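Home | Projects | Reports | Updates | Contact

Tidying work package – progress report to the Stalness fund
January 2018, by Qianru Wan

14 shares | 3 comments

Dear all,

Thank you for your patience while we got this one written up. It has been a busy stretch since the October report, and I would sooner send you a full account a little late than a thin one on time, so please put the kettle on.

You asked us a plain question when you funded this work: can a machine pick up after a family yet? Our plain answer is that it can do part of the job, in some rooms, if you are not in a hurry. I know that is a less exciting sentence than the one we all hoped to write, but I do think there is good news inside it.

We have now completed 1,103 simulated pick-up trials out of the 3,000 planned for the full grant period. That puts us a bit behind, and most of the delay came from the move to the new version of Clanar, our simulation software, which changed how soft surfaces behave and obliged us to repeat 391 trials we had considered finished. (The repeats are not counted twice in the total above.) The team took this very well, all things considered, and the new numbers are ones we trust.

The Bernia task set, which covers kitchens and hallways, is in good shape. Cups, boxes and shoes on hard floors are close to routine. The Dong task set, which covers living rooms, is where we have spent most of our hours, and where I expect we will spend most of yours too – soft furniture is simply harder. A seat slopes a little, a backrest gets in the way of the elbow, and small toys come in shapes that no two fingers were ever designed around. We have 16 toy and furniture pairings in the set at present and would like to add more before the summer.

The toy turtle on the sofa has become our standard test for that group. It is small and dark, with a rounded shell and limbs poking out, and the gripper has to come down open over the seat, choose a side to hold and close without pressing into the cushion.
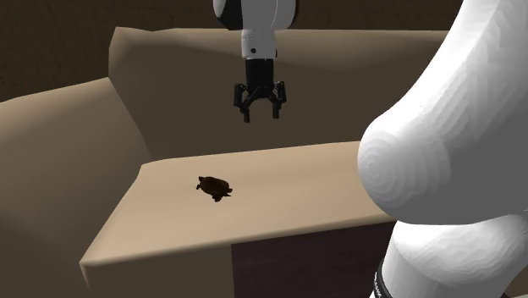 Stalness asked, after reading a draft, whether any of this matters in a real home, where the toy will be half under a blanket and the dog will want it back. It is a fair point and we have taken it to heart. Blankets are in the plan for the next period, and so are toys wedged down beside the armrest. The dog will have to wait.

On money, we are within budget on staff and slightly under on computing, and we would like your permission to carry the difference forward to pay for the repeat trials. I have attached the usual table. We also ask for a short extension on the living room results, so that the final figures can all come from the same version of the software.

I would be very glad to talk any of this over by phone, and you are always welcome to visit.

With warm thanks,
Qianru Wan

Previous report | Next report | Back to top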